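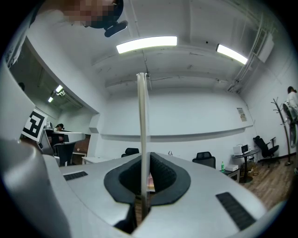

Call for participants: teach everyday tasks with a hand-held gripper

Tue 17 November
By Sachiko Furukawa

Halonen is looking for people who will come to our office in Brestel and show simple hand tasks with a gripper that you hold yourself. The recordings are used in the Irier project, where we try to make a robot arm learn a task from human demonstrations. You do not need any experience with robots. We prefer that most participants have none.

What you will do

You sit or stand at a table and do the same short task many times with the gripper in your hand: fold a cloth, put cups on a rack, close a box, sort cutlery into a tray. The gripper is white plastic, with black ribbed strips for a better hold and a square black-and-white marker on the housing. Please do not cover the marker with your fingers or your sleeve. When it is hidden for a long time we have to repeat the recording.

We ask you to move at your normal speed. Many people become very slow and careful when they know they are recorded, and then the robot learns to be slow also. If you drop something, pick it up and continue. We keep these recordings too.

In the second half of the visit some participants will try the remote control station. There you move the arm with two handles and watch it on a screen. It is more difficult than the hand-held gripper and it is voluntary.

Time and payment

One visit takes three hours, with two breaks. You may come for up to four visits, not on consecutive days. We pay 34 euros per hour by bank transfer, and the training time at the beginning is paid the same. We have places for 100 participants, and nearly 34 are already taken by people from our spring study. Visits start in the first week of December.

Who can take part

You should be 18 or older and able to lift the gripper comfortably with one hand for several minutes. Left-handed people are very welcome, we had too few of them last time. If you have pain in the wrist or the shoulder, please wait for a later call. Spoken instructions are in English, and written instructions are also available in Finnish and Japanese.

About the recordings

The camera is on the gripper and it looks wide, so it can record the room and the people in it. Faces are pixelated before the recordings are used for training. You can ask us to delete your recordings until the end of your last visit, and you will still be paid.

How to apply

Write to Vilho Lappalainen at the Halonen front desk, room 204, or call extension 542. Please tell us which hand you use, which days are possible for you, and if you want to try the remote control station. You will receive an answer within one week.

Recent calls and jobs

Technician for gripper maintenance, part-time
Podetti kitchen study: results for participants
Remote operators wanted, evening shifts
Irier project: questions about payment and tax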